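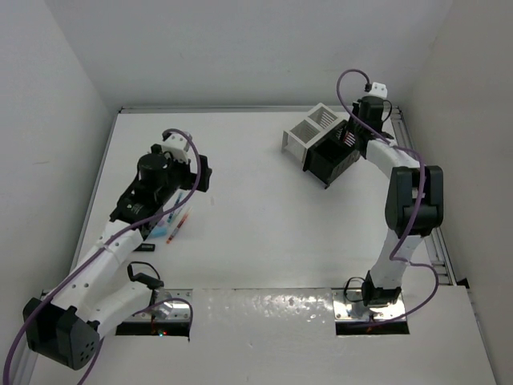 One member asked again whether the planner is really choosing its grasps or only replaying the nearest thing in its training set, and said the last set of minutes had glossed over this. The objection was accepted and the minutes of the November meeting will be amended.

Minutes - Mon 17 June
Filed under: Working Groups > Manipulation Software

1. Success figures
The Guselton report gives 79 per cent on the sorting task over 240 trials. The meeting was not persuaded. A trial counts as a success if the item ends up in a container, even when the operator has paused the run and nudged the target pose by hand. How many runs were nudged is not in the log. The figure is not to be quoted outside the group until they have been separated out.

2. Perception
Thin items such as pens still give poor depth readings on a white table. Bistby proposed another round of fine-tuning. It was pointed out that we heard the same proposal last time, and the time before that, and got a nicer demo out of it. Agreed to try the plain segmentation baseline first, on the same recordings, and compare.

3. Two-arm planning
The planner still treats the second arm as a fixed obstacle whenever it is reaching into a bin. This is safe but slow. The new version plans both arms together and timed out on 3 of the test layouts. The authors call this a tuning matter. The meeting would like to see it tuned before agreeing. The timeout stays at 800 ms for now.

4. Logging tool
Mistdale's replay viewer drops the gripper state when a recording is trimmed, so a trimmed run looks like a clean one. Minuted as a fault - it had been listed as a known limitation. No trimmed recordings to be used in item 1.

5. Vasiliauskas scheduler
Deferred. The paper was circulated the evening before and few had read it.

Actions
Guselton: recount the trials, with nudged runs listed separately.
Bistby: baseline comparison, raw numbers as well as the chart.
Mistdale: fix trimming, or disable it.

Date of next meeting to be circulated.

2 comments | 0 shares
Contact the group | Back to top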